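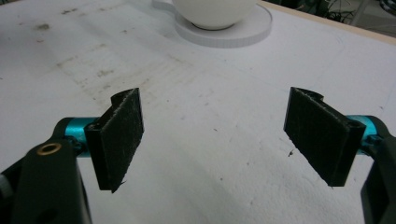
Care of Tables and Tableware: Frequently Asked Questions

Last updated: June

These answers apply to all users of the shared rooms at Hudbridge and Clollalen. They should be read together with the conditions of hire.

Marks on white surfaces

Who is responsible for cleaning the table after a booking?

The person named on the booking form. Tables should be wiped with a soft damp cloth and left clear of crumbs. Please allow at least 15 minutes for this within the booked time.

How should brownish smudges and scuffs be treated?

Begin with warm water and a small amount of washing-up liquid. Work from the edge of the mark towards its centre and dry the surface with a clean towel. Scouring powder, wire wool and bleach must not be used on any white surface in either building. A mark which remains after 2 attempts should be left alone and reported to the office, quoting the room name.

May pencil be used on the tables?

Users are asked to work on paper. Faint lines may be removed with a plain white eraser, and the rubbings should then be brushed into a bin.

Cups, saucers and bowls

How should cups be put out?

Each cup is to be set on its saucer, well back from the front of the table. Cups should not be stacked, as the handles chip easily. Saucers may be stacked up to 6 high in the cupboard.

Some bowls have an uneven rim. May they be used for food?

Bowls with an irregular or jagged rim are for display only. They should be lifted with both hands from underneath, never by the rim, and washed separately by hand.
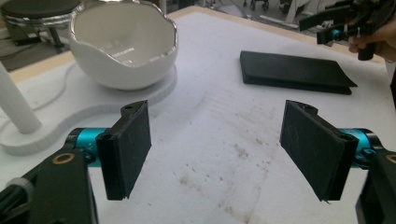

Can the tableware be washed in the dishwasher?

Plain white cups and saucers may go in the dishwasher at a temperature no higher than 60 degrees. Anything with a gold or coloured edge is to be washed by hand in warm water and dried at once. Pieces from the Flitmont set are also to be washed by hand, including those without decoration.

What should be done if a piece is broken during a booking?

Wrap the fragments in newspaper, label the parcel and leave it on the draining board. Do not attempt a repair. A charge may be made for replacement, and the hirer will be informed of the amount in writing.

Personal belongings

May telephones and keys be placed on the tables?

They may, provided that they are kept apart from the tableware. Keys should be laid down gently and should not be slid across a white surface or covering, where they can leave scratches.
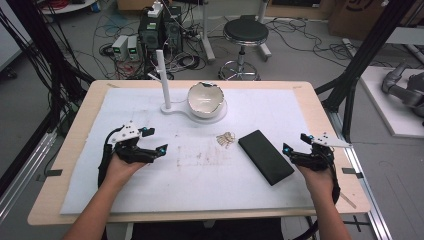

Lost property and contact

What happens to items left behind?

Telephones, keys and other small items are taken to the office at Hudbridge and entered in the lost property book. Owners will be asked to describe the item before it is returned.

How can a damaged table or covering be reported?

Please telephone the office on extension 1458 or complete the form kept beside the main door. Reports concerning Clollalen are passed on the same working day.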